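About Prisotis

Home
What we teach
Calendar
About us
Find us

Prisotis is a cooking school for people who already eat. We teach evening and weekend classes in soup, bread, dumplings, beans and the other things that kept everybody's grandparents alive, and we do it in a former shoe store with excellent front windows and terrible plumbing.

How we got here

The school began as a soup stall called Fokeo, which sold 2 kinds of soup at an outdoor market and lost money on both. What the stall did have was customers who wanted to know how the soup was made. They would stand there asking about the stock while the paying line behind them gave up and went for tacos. After one long April of this, it seemed sensible to charge for the answers and stop giving away the soup.

The first classes were held in a church basement with one working outlet. You could run the hot plate or the lights. We learned a good deal about chopping onions by feel, and we don't recommend it, though several students from that period still come back and speak of it fondly, the way people speak of bad camping trips.

We moved to our present home on Mohammed Street when the shoe store closed. The shelves were already up. They turned out to be exactly the right depth for stockpots, and we have never had to buy storage. The foot-measuring device came with the lease and is still by the door. Children love it. So do a surprising number of accountants.

What we teach

Most of our classes are for beginners, by which we mean people who own a pan. The longest-running is Broth and What Comes After, which takes up four evenings and a great deal of your freezer. Dumplings fills first, always, and the waiting list has been known to cause bad feeling within families. Beans has never once filled, and we go on teaching it out of principle.

We keep classes to 10 students. We tried more and spent the evening apologizing with our elbows.

You will not learn to plate anything with tweezers. If you want foam, there are other schools, and we hear they have parking. Our instructors have worked in hospital kitchens, diners, one ferry and a number of restaurants that no longer exist, and what they know is how to get dinner on the table when the day has gone wrong.
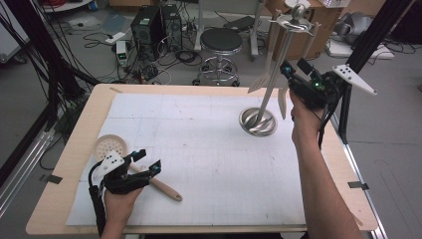 We also run a class called One Good Knife, in which you bring whatever you have been using and we try not to say anything. By the end of the night it will be sharp, and you will know how to keep it that way. Please carry it here in something sturdy. A sock is a popular choice and a poor one.

The Kernov Room

Behind the main kitchen is a smaller space we call the Kernov Room, after the make of the ancient safe that was left in it. We have never gotten the safe open. The locksmith we called had a look, made a noise through his teeth and left without sending a bill. It now holds up one end of the bread counter and does the job well.

The room can be rented for birthdays, work parties and those events where a company hopes that rolling out pasta together will fix something. It may. We have seen people from the same office speak to each other for the first time over a bowl of flour. We have also seen the flour thrown. There is a cleaning charge, and it's in the contract.

The library

Along the back wall are 556 cookbooks, all of them donated, many of them stained on the one page worth having. Students may borrow two at a time. We ask for them back in a month, and we are usually disappointed. If you have our copy of the big green pickling book, we aren't angry — we would just like to make pickles again.

We take donations of cookbooks in any condition. We do not take donations of bread machines. We have enough bread machines.

What it costs

Classes are priced so that a person with an ordinary job can take one without a family meeting. Ingredients are included, along with an apron for the evening and a container for leftovers. A few places each season are set aside at half price, and you only have to ask. We don't want to see your tax return.

On 06/12/2021 we served our 3,000 free bowls, added up from every Sunday-style lunch we had put out for the neighborhood. The soup that day was barley. Someone said it needed salt, and they were right.

Coming to see us

Visitors are welcome before evening class, while the stock is on and we are pretending to be organized. There is one step at the front and a ramp at the side. The bell doesn't work, so knock on the glass, and knock hard if the extractor fan is going. Street parking is free after six, when you can find it. The bus stops at the corner and is almost always late, so we start class ten minutes after the time on your ticket.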